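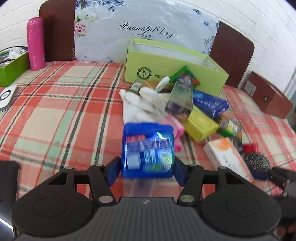
A small blue case, held over a plaid tablecloth.

Features > Places > Remembering

17 May 2026
By our features desk

The bell at Dimham has a flat, rather homely sound, a bit like somebody knocking a bucket with a spoon, and every March it is rung 33 times, once for each person who died in the Gorcombe mill fire of 1990. I had heard the recording before I went, but a recording doesn't prepare you for the gaps. The ringers leave a good long breath between one stroke and the next, and in those breaths you hear all sorts of things — a pushchair being rocked, rooks, somebody blowing their nose two rows back.

Gorcombe is the bigger of the two places, with 3613 people at the last count, and the mill stood at the bottom of it, where the river bends. Most of the night shift came over the hill from Dimham, though, and so it was Dimham that lost the most, and Dimham's church that took on the service. There was a little grumbling over that for a few years. It has long since worn away, and now the two places walk up together, Gorcombe folk starting out half an hour early on account of the hill.

The mill was never rebuilt. Wosis, the firm that ran it, closed its other sheds within the year, and the ground is now a long meadow with a path mown through it and a low wall with the names on. Families are fond of that wall, and children are allowed to sit on it, which I was glad to see.

After the service everyone goes down to the Gentile, the old dance hall by the bridge, for soup and an enormous quantity of cake. I had expected it to be hushed and it was nothing of the sort! People who had moved away 30 years ago were being hugged at the coat pegs, and there was a great deal of talk about knees and grandchildren and the price of heating oil.

One woman at my table had been nine that winter. She told me she mostly remembers the smell of her father's coat, and the neighbours' kettles going all night, and then she asked whether I was going to finish my lemon slice.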